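The Grey Bin at Claltby
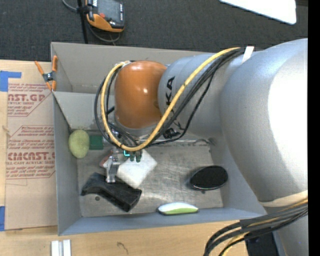

Naima Ghoneim said you could tell a person's whole character from how they emptied a bin, and that mine was about to be found out.

I didn't mind a bit. I had been waiting for this since September, when the Ruppert sheds closed and all their leftovers came over the hill to Claltby in lorries, and I had made up my mind (I do this, I get carried away) that somewhere in the lot was the catch from my grandmother's sewing box. It was a small black catch, no longer than my thumb, with a dent in one side where my uncle bit it as a boy. She had sent the box to Ruppert for mending and it came home without the catch, and for the rest of her life she kept it shut with string.

"There were 600 bins," said Naima. "You do know that."

"And we've got 50 of them!"

"That isn't as cheering as you think it is."

But it was! Fifty was a number you could get to the end of. We had got through 19 already, and what a haul it had been: hinges, door stops, one beautiful blue funnel, a tin of buttons I could happily have moved in with. Every bin had its own smell. Some were pencils and some were old pennies, and one, gloriously, was oranges.

The rule at Claltby was that you took things out one at a time and gave each its moment. Black things went to the left, white things to the right, and anything you couldn't put a name to went on the windowsill to be argued about at tea. The windowsill was my favourite place in the world. There was a thing up there from Urnano that we had argued about for so long that we'd grown fond of it and called it Clukex, after the word stamped on its bottom, and neither of us wanted to know any more what it was for.

So, the grey one. It had good high sides and a floor scuffed by years of things being dropped in and fished out again, and I loved it on sight. I put my elbows on the table and looked in the way you look into a rock pool.

"Go on, then," said Naima. "White or black?"

"Black. Always black first."

"You'll only be cross when it isn't the catch."

I wasn't cross. It was a knob, a fat little knob off a wireless, and it turned under my finger with such a lovely soft click that I made her try it too. She clicked it four times, then a fifth, and put it in her cardigan pocket when she thought I was looking at the kettle.

After that came a white cup hook and a bit of chain. The light went yellow on the table and then went altogether, and we put the lamp on and carried on, because there is nothing like the last hour of a bin, when you've stopped expecting anything and your hands go in by themselves.

At 2 in the morning Naima held something up to the lamp. It was black and about as long as a thumb, and she was turning it round and round, feeling along its edge.

"Which side did you say he bit?" she asked.

I had to put my tea down before I could tell her.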